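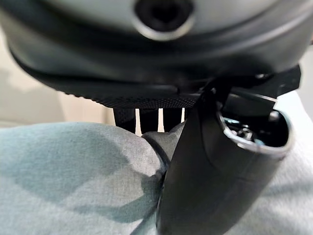
Call for participants: showroom and staging staff who work alongside a robot

We want to talk to people who keep furniture showrooms, model homes and hotel lounges presentable for a living, in places where a robot has been brought in to do part of that job. We are looking for 40 of you. We have 49 interview slots, and we know from experience that people cancel.

The study is called Presell. It is run by Zofia Sobczak and two interviewers. No robot maker pays for it and no retailer does either. If one offers, we will say so on this page.

What it's about

Straightening a showroom has never been anyone's whole job. It gets done between customers, before opening and after the last delivery. Pillows end up on the carpet, get picked up, get put back at the angle the manager likes. Companies have started to count this as "low-value time" and to hand it to a machine with two arms. The promise on the slides is that staff get their hours back for customers.

Maybe they do. We have read a lot of those slides and have not yet seen a schedule that shows it. What we have heard so far, from a small first round of calls in October, is messier. Some people were glad to stop bending down all evening. Some had hours cut before the robot was working well enough to leave alone. Several had a new task that appears in no job description, namely keeping an eye on the thing. 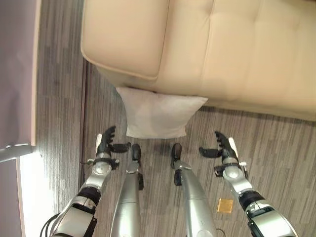
It gets to the pillow all right, Ziółkowski wrote to us after that first round, but I'm standing next to it the whole time, so tell me whose time got saved. I used to do that sofa on my way to the phone.

We can't tell whether that is typical. It's one person in one store, and a vendor would answer that the early months are always like that. How long the early months last is one of the things we would like to find out.

Who can take part

You are 18 or older and work in the United States.

Your work includes tidying, resetting or staging furniture, paid by the hour or on salary. Agency and seasonal staff are welcome, and we would like more of them than we have.

A robot has done some of that work at your site, now or in the past. It doesn't matter if it has since been taken away. If it was taken away we are especially interested.

Supervisors may apply, but they are interviewed separately from their staff and we cap them at 10.

You do not need to know anything technical. You also don't need to have an opinion about robots. If you like the one you work with, please apply. We hear from annoyed people more easily than from content ones and it skews things.

What we ask of you

One interview by phone or video, usually an hour. After that, a short work diary for two weeks: when the robot ran, who was with it, what you did meanwhile, and anything that had to be done over. A few lines per shift is plenty. Paper is fine, we'll mail you the booklet.

Please don't send customer names, sales figures or screenshots of your employer's systems. Don't film the robot for us. We have enough footage from other sources, and some contracts forbid it.

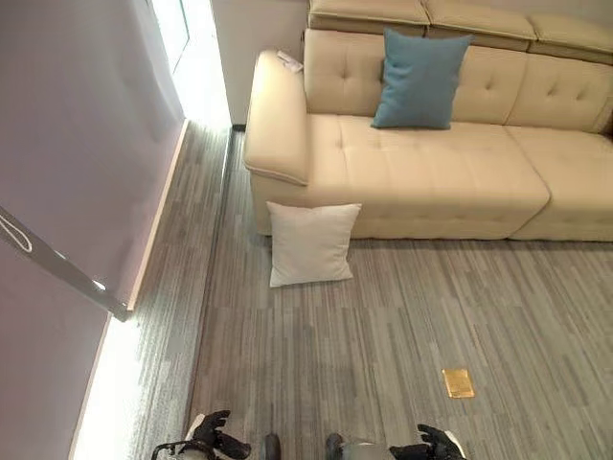
A white pillow on the floor by the sofa, with the robot's hands at the bottom.

A note on the word "finished"

In the material we were given by one supplier, Vorkico, a reset counts as finished when the item is back on the furniture. Staff tell us it's finished when it looks right, and they will fix the seam, turn the corner and smooth the seat before they walk off. Those are two different measurements. Put them in the same table and the robot looks far better than it should, or the staff look slow. So we ask you to write down both: when the machine was done, and when you were.

We also ask about what happens around it. Is the floor kept clear for the robot in a way it wasn't for you? Have displays been simplified? Did someone decide to use fewer pillows? Changes like these tend to get made quietly and then never show up as a cost.

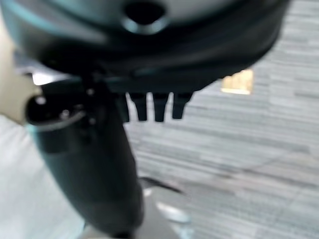 You should ask about the floor, Drarkden says, because we had a list. Nothing on the carpet before it starts, not a tag, not a scrap, and guess who walks the carpet.

That's now question six.

Pay

We pay for the interview within a week and for the diary when it comes back, whether or not every shift is filled in. The rates are in the information sheet. If you drop out halfway you keep what you've been paid, and you don't owe us an explanation.

Privacy

Your employer will not be told you took part. We don't recruit through managers. If your manager forwarded you this page, you are free to ignore it, and we won't report back either way. Store names and locations are removed before anyone outside the three of us reads a transcript. Where a site is so unusual that it could be recognized anyway, we'll call you and agree on what to leave out.

What we can't promise

This study will not bring anyone's hours back. It may not change what your company buys next. The report will be public and written so that you can hand it to a coworker or a union rep, and we will send you a copy before it goes up.

How to apply

Use the form linked at the foot of this page, or leave a message on the study line with your first name and a time to call. Evenings until 9 are fine. Tell us what kind of place you work in and whether the robot is still there.

Questions about the study go to Zofia Sobczak. Vendors who would like to demonstrate a product, please don't use the study line.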